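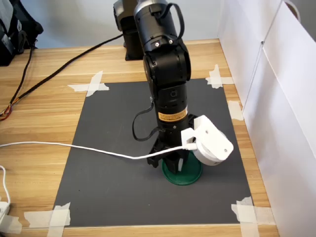
One arm, one green thing, one taped-down mat.

12/11/20

My grandmother was born in 1932 and washed dishes by hand for 80 years, give or take the time she was too small to reach the sink. She used to tell me that somebody would build a machine for the whole kitchen before I was grown. Well, I've been grown for quite a while now, and I still scrape the plates, so when I got the chance to spend an afternoon at the Pridham workshop watching a robot arm pick things up off a table, I said yes before I'd even checked the bus times!

I went in expecting something like the big orange machines from the car factory films. What they have is a slim black arm made of short round joints, with a second one behind it, and a good many cables going off the side of the table (more cables than I have in my whole house, I think). The fingers are black and angular, and they come down over the top of a thing and close. Next to them, on a white printed bracket, there's a little round white gadget with its own cable. The whole job that day was picking up and putting down on a dark gray mat, whose corners are held with crosses of white masking tape. I loved the tape. It's the same stuff I use on my freezer boxes.

So, can it do chores yet? I'd say it can do a piece of a chore, which I know sounds like I'm being stingy. While I was there it had 16 goes at lifting and setting down, and it got 8 of them right. The misses were small ones, a finger's width off to one side, and then it would close on nothing and carry the nothing very carefully to the other end of the mat. I felt for it, I really did. My first week clearing tables wasn't much better.

The shop floor people seem to be further along. Irkano has arms that load trays all day long, and a fellow on the bus home told me Dmytriv does the same with jar lids, but there the trays and the lids always turn up in the same spot. My kitchen doesn't work that way. There's a fork under the newspaper, a mug with tea still in it, and a cat.

Wekau is supposed to have a table-clearing demonstration in May, and I've already asked to be put on the list. I'll bring my own mug, the chipped one with the awkward handle, and see if they'll let me set it down in front of the arm.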